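**Otix Cell Marking Kit - for two-armed robots in shared rooms**

Floor tape, cable clips, lid tags and a laminated rule card, in one box. Stesine make the tape and we pack the rest. Order code 123.

The kit is for people who have read the safety standard, nodded, and then put the robot in the utility room anyway. It won't replace your risk assessment, and the box says so in larger type than our name.

The card covers household loading and unloading. Both arms stopped before a hand goes into the drum. Lids and doors propped or fully open, never left to good luck. Cables clipped clear of the grippers through their whole reach, including the reach you swore the arm would never use. Tape goes down 10 cm outside the furthest point of travel, measured with a garment in the gripper - sleeves count.
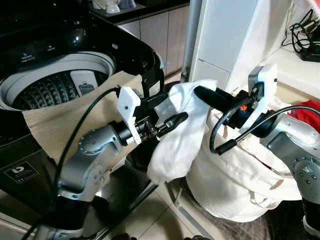
MacLeish wrote to say that the both-arms rule slows the work and that stopping the nearer one ought to be enough. We put this to Plukico, who fit the kit for us, and they asked which arm MacLeish considered the nearer one once both were on the same garment. The rule stays.

In the box:

- 2 rolls of floor tape, yellow and black
- 2 lid tags
- cable clips, one bag
- rule card, wipe-clean

Card revised 8th July. Older cards are still valid but lack the line about sleeves. The next revision is due in November, complaints permitting.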